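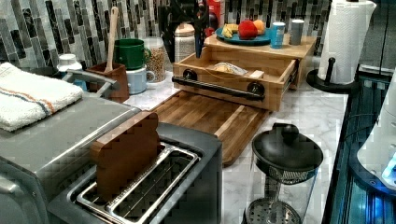 Who are your courses for?

Anyone who'd like to feel more at home at a kitchen counter, from people who have never lived away from their parents to people who have cooked for years and want to get faster and calmer in the mornings.

About Rurnar

Rurnar is a small cookery school that teaches breakfast, and the kitchen that breakfast happens in. We love it! It's the meal most of us make half asleep, in a hurry, with one hand, and it gets almost no attention in cookery books beyond the chapter on pancakes. We thought it deserved a school of its own, so we started one.

Razia Soomro and Přemysl Vávra set us up after sharing a flat with a very short worktop and two very different ideas about where the toaster should live. Razia had been teaching evening classes in baking. Přemysl fitted kitchens, and had spent a long time listening to customers who had bought beautiful new cupboards and still couldn't find the bread knife. The first courses were run in that flat, five people at a time, with the coats piled on the bed. We've moved since then (there are coat hooks now) but the classes are still small, with 8 places on each one and no more than that.

What we teach

Our main course is called Prollon and runs over five mornings. You'll make toast, eggs, porridge, fruit salad and a decent packed lunch, and you'll do it at a proper domestic counter with the sort of things people have at home. We use a two-slot toaster and a toaster oven, and chopping boards made of wood and bamboo. There's a plate of fruit to work with, and a drawer for bits and pieces that would otherwise wander about the worktop. We haven't gone in for professional ranges or walk-in fridges, lovely as they are, as you'd only have to unlearn everything when you got back to your own kitchen.

The first morning is nearly all about the counter itself. Where do you stand? What do you reach for first? Which things can be put at the back and which ones do you want under your hand? It sounds dry and it really isn't, people get quite passionate about it. Hina Swati teaches this one and she starts by asking everybody to draw their own worktop from memory, which is harder than you'd think. Then we move things about and make the same breakfast again.

Hina's starting point is a clear patch in the middle, big enough for your largest board, with the tall things lined up along the wall behind it. Jars, canisters and bottles go to the back. Wooden spoons stand upright in a holder where you can grab one without looking. Anything with a plug stays near its socket so the lead isn't trailing across the place where you chop. 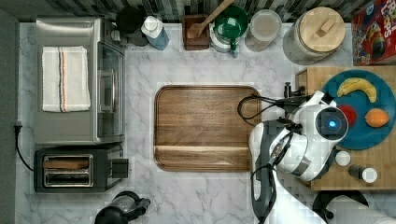 After that it's up to you. Some people like the cereal out all day and some like it shut in a cupboard, and we're not going to tell you off for either. Left-handers often end up with everything the other way round from the rest of the class, and it works beautifully for them.

The other courses are shorter. Gisadex is a single morning on storage: dry goods, bread, what to decant into jars and what to leave in the packet. Wibisono is our class for parents and children together, with a lot of banana slicing and a fair amount of spreading. Kacper Jabłońska runs it and it fills up quickly, so do put your name down early if you'd like a place in August.

The kitchen

We're very fond of our teaching kitchen. The worktop is white marble with grey veining, and there are tiles behind it that wipe down in a moment. Kitchen towels are striped, folded and kept within reach. We wash up as we go, and everyone takes a turn, tutors included.

You don't need to bring anything except an apron and something to carry your leftovers home in. Please tell us about allergies when you book. We can swap bread, milk and spreads without any trouble if we know beforehand, but we can't promise a kitchen free from nuts or gluten.

Where we've got to

We've now run 56 courses and welcomed our 3000th visitor, counting the open mornings, where anyone can drop in for a slice of toast and a look round. Shazia Lashari looks after bookings and is the person to ask about dates, gift vouchers and whether you can bring your mum (you can). She'll also pass on questions to the tutors, so if your toast only ever browns on one side, send her the details and we'll have a think.

Page last updated May 30, 2023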